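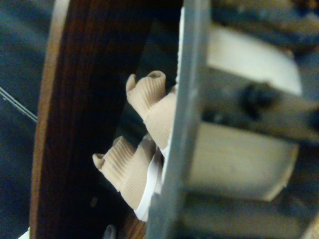 Beige knit slip-ons beside the wood panel. Ribbed uppers, white soles.

Shoe rack notes, continued. The unit has three usable levels: top, one middle shelf, and the floor underneath. Width is 85 cm, depth 25. My pairs need up to 6 cm of clearance over the collar, so anything tall goes on top.

Knit uppers lose their shape when stacked. They go side by side on the middle shelf, toes to the front edge.
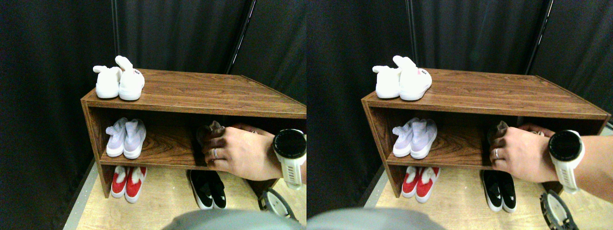

Dark pairs are hard to find against brown wood grain. I keep them forward on the shelf or put them on the floor level, where the boards are light.

Urszula Sikora asked about a second shelf. It would cut the opening too low for slouchy collars. I'm leaving it at one.

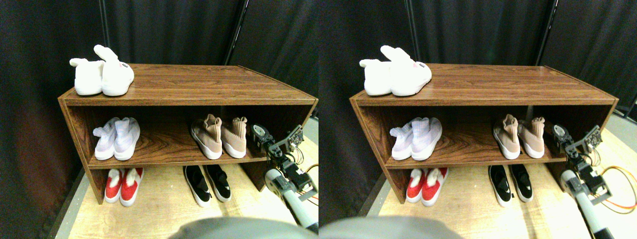
Bunny slippers on top, knit sneakers in the middle, red pair and black slip-ons on the floor.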